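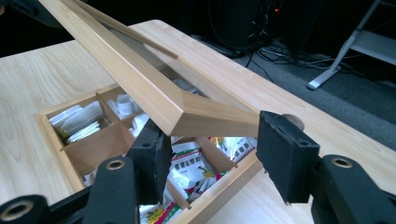 Purba, the tea room and packing shop on Riltgate, will begin selling its own wooden tea box this spring. The box holds individually wrapped tea bags and is meant for kitchens, office counters, guest rooms and small cafes. Customers of the tea room have been choosing their tea from boxes of this type for years, and many have asked to buy one. It is a plain piece of work in light wood, with thin wooden partitions inside and a hinged lid set with clear glass, so the packets can be looked over before the lid is raised. The lid frame is mitered at the corners and has a beveled edge, and the wood is left in its own honey color.

The boxes are made by Grulham, a woodworking shop that has supplied Purba with shelves, trays and counter fittings since 1993. Grulham will build a first run of 200 boxes. They will be sold at the Riltgate shop and by mail order beginning in March 2019. A second run will follow if the first one sells through.

Vilmos Kelemen, who owns Purba, said the decision was made after the holiday season.

"We had people at the counter in December asking where we got the box, and we had to tell them it was made for us and we had no spare," Kelemen said. "In January I went over to Grulham and asked what it would take to make more of them. The answer was mostly wood and time."

The box for sale is the same pattern as the one used in the tea room, with one change. The partitions lift out. On the older boxes they are glued in place, and cleaning the corners calls for a dry brush and some patience. With the new box the dividers slide up and out together, the inside can be wiped with a barely damp cloth, and the dividers go back in the same way. Purba recommends leaving the lid open until the wood has dried.

Edit Szalai, who runs the bench at Grulham, said the lid took the most work.

"A glass lid is heavier than it looks, and the hinge has to carry it every day," Szalai said. "If the frame moves at the corners, the glass starts to rattle and people hear it. We cut the rails so the grain runs the long way, and we let the wood sit in the shop before we cut it. I would not put my name on a lid that was made in a hurry."

Szalai said the shop had tried a solid wood lid on an early sample and dropped the idea. Guests opened it, looked, closed it, and opened it again a few minutes later when they had made up their minds.

The compartments are sized for standard wrapped tea bags. Square and slightly oblong packets both fit, standing on edge or lying at a slant, and a full box holds 70 wrapped bags without forcing. Large pyramid bags can be stored in it as well, though fewer to a compartment. Loose tea should be kept in a tin with a tight lid. The box is not airtight and is not sold as a way to store unwrapped tea.

Each box will come with a starter set of tea from Tastik, the line of wrapped tea bags that Purba blends and packs on Riltgate. The set includes a breakfast black, a smoky black, a green, a peppermint, a chamomile and a rose hip. Buyers who already have a cupboard full of tea can ask for the box empty, at a lower price. Prices for both versions are posted at the counter and printed on the mail order form.

Tastik refills will be sold by the flavor, in paper sleeves that hold enough to fill one compartment. Kelemen said this was a request from the people who use tea boxes at work, where one flavor always runs out first.

"It's the peppermint, in every office I have ever delivered to," he said. "They have a whole box of tea and no peppermint, and they don't want to buy five other kinds to get it. So now they can buy the peppermint."

Purba delivers refills to nearly every office and guest house on Riltgate and will add the sleeves to its regular delivery list. Customers with a standing order can switch from mixed cartons to sleeves by marking the change on their next slip. There is no fee for switching.

The tea room will continue as before. Tea boxes stay on the tables, guests pick out their own bag, and hot water is brought in a pot. A finished sample of the new box with the dividers removed will be kept at the counter for customers who want to see how it goes together.

Care of the box

The wood has a light coat of oil and no varnish. It should be kept away from the stove and out of direct sun, both for the wood and for the tea. A little plain mineral oil on a soft cloth, once or twice a year, is enough for the outside. The inside should not be oiled, as tea picks up smells easily. The glass can be cleaned with water and a dry towel. Spray cleaner should be kept off the hinges.

Grulham will repair any box from the first run for 2 years at no charge, including a loose hinge or an open corner joint. Broken glass is not covered, but the pane is a stock size in the shop and can be replaced at cost. Boxes for repair may be left at the Purba counter during opening hours – please take the tea out first.

Orders

Orders are taken in person at the tea room or on the mail order form, which is available at the counter or by post on request. Customers should state whether they want the box filled or empty. Boxes ordered by mail are packed with the dividers wrapped separately and a sheet of card over the glass. Cafes and guest houses that want more than four boxes are asked to speak with Vilmos Kelemen before ordering, so that Grulham can plan the work.

About Purba

Purba is a tea room and tea packing shop on Riltgate. It blends and packs the Tastik line of wrapped tea bags and serves tea, toast and a small selection of baked goods.

About Grulham

Grulham is a woodworking shop that makes kitchen and shop fittings, trays and boxes to order. The bench is run by Edit Szalai.

Press contact: Vilmos Kelemen, Purba, Riltgate. Sample boxes can be lent to writers and photographers for up to a week.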